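Review: Clirero two-arm bench kit, with the Wisia gripper set
Posted 2018-12-27

I've had the Clirero kit bolted to our bench since February and I keep getting asked if it's worth the money, so I'm finally writing this up. Short version: great arms, annoying grippers, and one fault that I think you should know about before you let anybody sit near the thing.

We do small electronics work. The arms pass a gray plastic box between them, set out circuit boards, and on a good day one of them holds a soldering iron. I bought the pair with the Wisia fingers and cameras as a bundle, order number ending in 796 if anybody from Clirero is reading (hi, please answer my email).

The good stuff first! Setup took one afternoon. The motion is smooth, the two arms keep out of each other's way, and the teaching software from Dalen is so easy that I had a simple pick going before dinner. I love that part.

Now the fault. If an arm loses its connection for even a moment, the gripper forgets how hard it was squeezing and comes back with the fingers at their default, which is open. Whatever it was holding drops. With a plastic box, who cares. With a hot iron I care a lot. We've logged it 11 times, and 2 of those were with the iron in the gripper – no burns, but one nice brown mark on a sleeve.
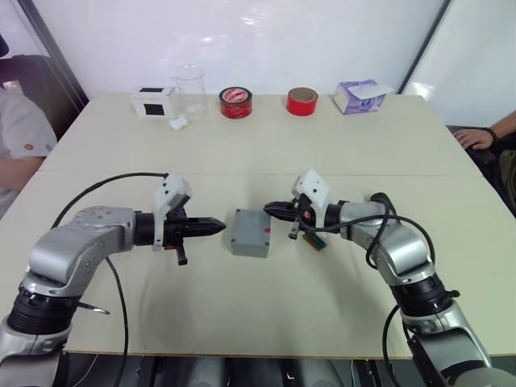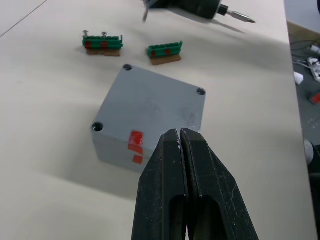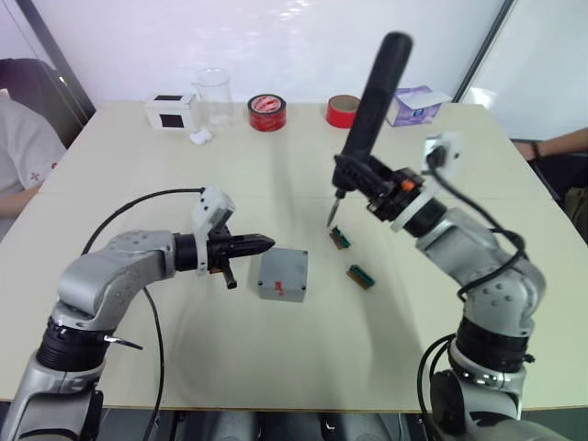
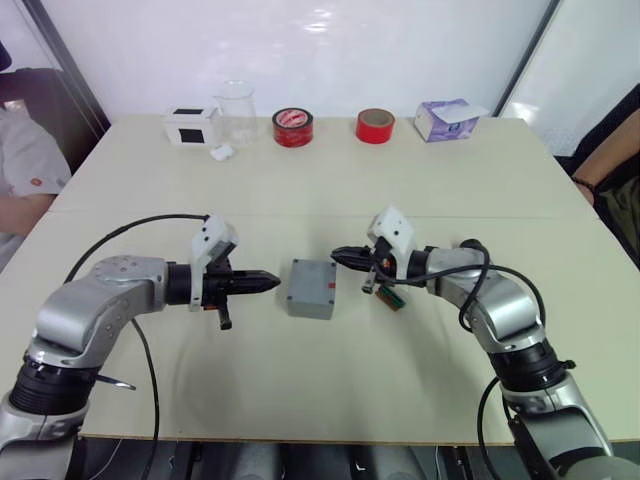
Gray box work on the white table. The soldering iron is in the third photo only, in the right arm.

Clirero support told me to check the cables, so I did. The ones that loop over the elbows do pull a bit when the arm is stretched out, and re-routing them helped, but we still got the drop afterward. Swapping the left and right controllers changed nothing either. A shop over in Flelenham has the same kit and sees the same thing, so I'm pretty sure it's the firmware.

What we do for now: iron jobs run at the slowest speed, hands stay off the table while the iron is powered, and I put the stop button where I can reach it sitting down. There's a hold-last-grip setting buried in the Dalen menus, five screens deep, and it's off by default. Turn it on. It catches most of the drops, though it resets itself after every update and you have to go dig for it again.

Smaller gripes. The fingers scuff quickly and replacements only come in full sets. The manual has a whole page on painting the base and two lines on power loss. The stop button feels cheap – ours sticks a little.

Would I buy it again? For moving boxes and boards, yes, tomorrow. For anything hot or sharp I'd wait for a firmware fix. Three stars, and I'll bump it to four if they ever ship one.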